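Ondell Street Hall: kitchen and storeroom safety check
Last updated: Tue 11 April

Checked by Wanda Chmielewska. Comments are mine unless marked.

1. Exits clear. PASS, just. I was told the back door is "always" kept clear. There was a trolley against it when I arrived.

2. Extinguishers. FAIL. Tag on the storeroom unit was last punched in January two years ago. Gyula Vass says it was looked at since. Then where's the punch mark?

3. Fire blanket. PASS. On its hook, left of the stove.

4. Power boards. FAIL. One plugged into another behind the urn. The urn is 2000 watts. Same comment as last time, and I'd like to know what "will monitor" was supposed to mean.

5. Switchboard labels. PARTIAL. Circuit 3 is marked "misc". That's no use in the dark.

6. Shelving fixed to wall. PASS on the left bay. Right bay rocks when pushed. The sign says 200 kg per shelf and I don't believe it, with those brackets.
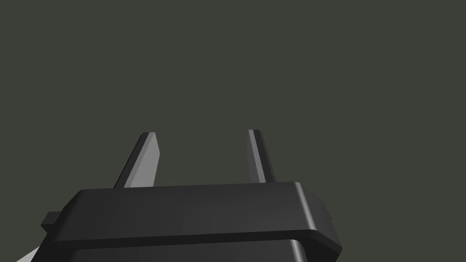 Two flat fingers on a dark gripper body, plain grey-green behind.

7. Cleaning products. FAIL. Bleach stored above the tea towels. One spray bottle with no label, colour blue, could be anything. Thrown out.

8. Hot water. Kitchen tap has the warning sticker. I'm not convinced a sticker is a control, but the form accepts it.

9. First aid kit. PARTIAL. Plenty of bandages, no gloves. Kit list signed as complete by Nelu Iordache.

10. Floor. PASS when dry. Mat at the sink curls at one corner, tape it or bin it.

Quote for the power points came in at $259 from Florkinico. Seems low. Get it in writing before anyone says yes.

Recent items
Playground gate latch: second look
Loltetti heater recall, do we have one?
Car park lighting

Comments

Anca Stoica: The trolley was there for ten minutes while we unloaded chairs.

Endang Halim: Gloves are in the drawer under the kit. Have been for ages.

Wanda Chmielewska: Then they're not in the kit. Item 9 stays as is.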